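Virkton Workshop Newsletter, 9 November 2021

Hand tools, second revision

The Drester pair is back on the bench with new jaw linings. Revision 2 replaces the smooth inserts, which let go of anything round once the load moved off center. Linings are now cut from textured sheet and bonded with contact adhesive, then clamped overnight. Bodies are unchanged and still print in two halves on the Norkadgate machine. Layer height stays at 200 microns; going finer added hours and gave no better fit at the seam.

The trigger linkage was reworked at the same time. Cuypers supplied a shorter return spring and the pivot hole was reamed to suit. Jaw travel is down slightly but closing is more even. If you have a Revision 1 handle at home, bring it in and the spring can be swapped without splitting the body. Part files are in the shared folder under job 2785. Print the jaw carriers on their side or they will crack along the layers.

Marker plates still come loose when the screws are run in dry. Use a drop of threadlocker and leave it to cure before handling. The tag needs to sit flat, as any tilt goes straight into the pose estimate. Handling trials have moved from blocks to household items, with 43 grasps logged so far. A wooden clothes hanger is a fair test for the jaws: the arm is curved, the hook is thin metal, and the square marker on top of the tool has to stay in view while the wood is held. Trials on softer items start in January.

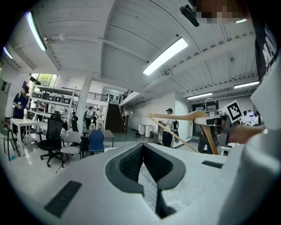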